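Skikari Reading Rooms, Jerkovthorpe
Progress report to the Lenoner Fund
Tuesday, February 10, 2026
Prepared by: Retno Simanjuntak, project coordinator

1. Books and catalog

In the last report I wrote that the catalog would be finished before the end of the year. This was too optimistic. At the close of January we had 1399 titles entered, from the 2000 which are planned. The slow part is the donated books in Vietnamese and Indonesian, where the old library cards give only the title and sometimes a wrong author. Thu Vương is checking these by hand and has corrected many of them. I think it is better to be late with this work than to repeat it.

The labels are printed now on the thicker paper. The first labels, which we bought in August, came off after a few weeks and we had to replace all of them on the children's shelves.

2. Members and lending

We have 567 registered members. Most of them live in the streets near the old market, and the villages to the north are still poorly represented. Normunds Kairys has visited two schools there and both asked for a book box that changes every month. We would like to begin with one box for each school and see how many books come back in good condition.

Evening opening is popular with adults who study for the language exam. The Saturday story hour was weak in December and has recovered a little. Khairul Manurung now reads in two languages, and parents have asked for the same on a weekday.

3. Rooms

The small reading room was opened to members in January. The heating is repaired. The door to the yard still does not close well in wind, and the landlord has promised to send a person for it. The shelves from Hartono were delivered with one side panel missing; they have agreed to send it without charge.

4. Budget

Spending is inside the agreed limits, except for transport, where we paid more than planned for the second delivery of books. I ask for your permission to move the unused part of the printing line to transport. The total does not change. Jeanie Mowat has prepared the table with the details and will send it separately with the receipts.

5. Next period

We will finish the Vietnamese titles first, then the Indonesian ones. The school boxes will start after the spring holiday if the schools sign the letter. Please tell us before the end of the month if you agree with the change in the budget, so that we can pay the driver on time.

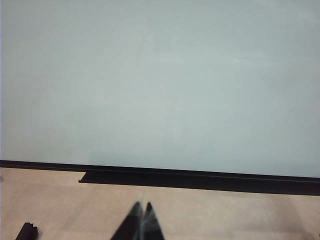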